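Mistudus: word list of kitchen and household terms

Version 6, updated 2021-01-27

What is in this data

Mistudus is a list of words which people in Drendville use at home for food, dishes and small repairs. It has 3017 entries, collected from 220 handwritten letters and recipe notebooks. Every entry has the word, one meaning in plain English, and the letter where we found it.
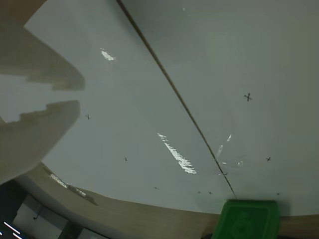
The spelling is kept as the writer made it. If the same word is written in two ways, you will find two entries, and the column "see_also" connects them. Please do not merge them automatically, we tried this in November and lost many good forms.

Files

words.csv: the main table, UTF-8, separated by semicolon
letters.csv: year and type of each letter, without names of persons
unclear.csv: 51 words that we could read but not explain

Known problems

Words for bread are too many and words for cleaning are too few. The Dambrauskienė notebooks were read by one person only, so mistakes in them are more probable. 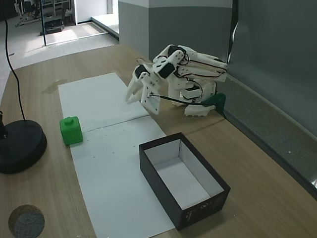
The year is often missing. In this case the field is empty, it does not mean zero.

License and contact

Free for study and teaching. For printing in a book, please ask first Walter Inga at Prestach. Corrections to the meanings go to Iveta Bartoš, with the entry number in the subject line.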